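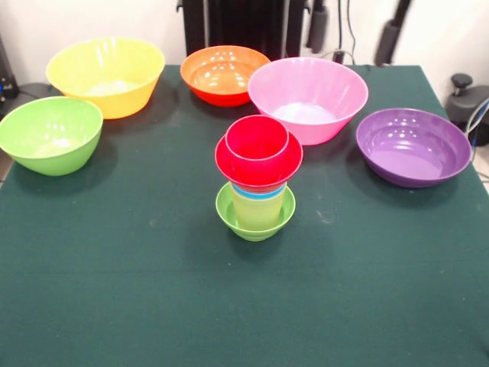 I've been trying to get a policy to sort nested dishes by color for most of the fall, and on Wednesday it finally did something that made me get up and walk a lap of the building. So this is a long post about stacks, and about one small change to how we label demonstrations that I now want to put into everything.

The task, for anyone who hasn't been following along: there's a stack of cups and bowls in the middle of a cloth-covered table, all nested together, and five big plastic bowls around it in green, yellow, orange, pink and purple. The arms have to take the stack apart from the top and put each piece in the big bowl we've assigned to its color. Green goes to green, easy. Red goes to orange. Blue goes to purple. The assignments are arbitrary for some colors and I like that, because the policy has to learn them from us and can't just match hues.

Sorting loose cups was fine months ago. Sorting nested ones was a disaster. When a cup sits deep inside a bowl, all you get from the side is a rim, and sometimes a piece in the middle shows up as a thin ring of color between its neighbors and that's all the evidence there is. Our old policy would grab at the top, come away with two pieces stuck together, and carry both of them happily to the wrong place. It never noticed. It had no reason to notice! Every demo we'd given it was a clean one, where the person driving separated the pieces on the first try.

My first idea was more data. We had 1000 demos by the end of September, all collected on Ladell (that's the name of our table setup, the other one is Trornik) and I pushed for more until we had 1348. The numbers barely moved. Full clears of a five-piece stack went from bad to slightly less bad, and the double grabs were still there in almost every failed run I watched.

What worked was a lot cheaper. We stopped labeling a demo as one long thing and started cutting it at the moments when the number of pieces in the stack changes. Each cut gets a little tag: how many pieces left the stack on this lift. One, two, or zero if the fingers slipped off. The policy has to predict that tag right after it lifts and before it starts moving sideways. If it predicts anything other than one, it goes back down and tries again. We call it the lift check, which is a boring name, but I've lost every naming argument since Plorkport.

Of course the old demos had hardly any twos and zeros in them, so we recorded 128 new ones where the driver was told to mess up on purpose. Grab two rims at once, pause, feel how wrong that is, lower, let go, pick again. These were really fun to record and also harder than you'd think! After weeks of practice your hands want to do it right, and a deliberate bad grasp looks nothing like an accidental one unless you relax a bit. I threw out my whole first morning of them for that reason.

Then we retrained on the old set plus the new one, with the cuts and tags on everything, and ran our usual 15 stacks. The old policy cleared 4 of them. The new one cleared 12. I ran the old one again straight afterward with the same stacks in the same order, because I didn't believe it, and got 4 again.

The best part is watching the recovery. On one stack it lifted a cup with the bowl still hanging on underneath, stopped a hand's width above the table, and just sat there for a beat. Then it lowered the pair, let go, shifted its grip up to the thicker part of the cup's rim and pulled again, and the cup came free by itself. I've watched that clip far too many times. We never recorded a demo with that exact pair of pieces.

Now for the three it didn't clear. Two were the same problem: a small bowl at the very bottom with a cup wedged down into it, where lifting the cup brings the bowl along no matter where you hold it. The policy correctly says two, puts them back, tries again, says two again, and keeps going until the timer runs out. It's right every single time and it's stuck. A person would pin the bowl with the other hand. We have a second arm, so the fix is probably another batch of demos where one side holds and the other pulls, and I'd like the tag to be what triggers it. The third failure was a blue cup dropped in the green bowl, with a perfectly good lift and a perfectly good tag, and I have no explanation for that one yet.

A few details in case you want to try it. The tag head is tiny and it reads the same features as the rest of the policy, nothing extra. We predict it from a short window of frames after the lift, and a single frame was clearly worse, I think because one piece often swings a little under the other and you need to catch the swing. Gripper width alone was useless for us, the cups flex too much. And put in a cap on retries, or you'll get my bottom-bowl situation all afternoon.

Next up is moving the whole thing over to Trornik, where the lighting is different and the table is lower. After that I want to try it on the Hepburn task, the one with the folded towels, where "how many came up" is a much nastier question. Two towels can look an awful lot like one thick towel. I'll post clips when there's something to show.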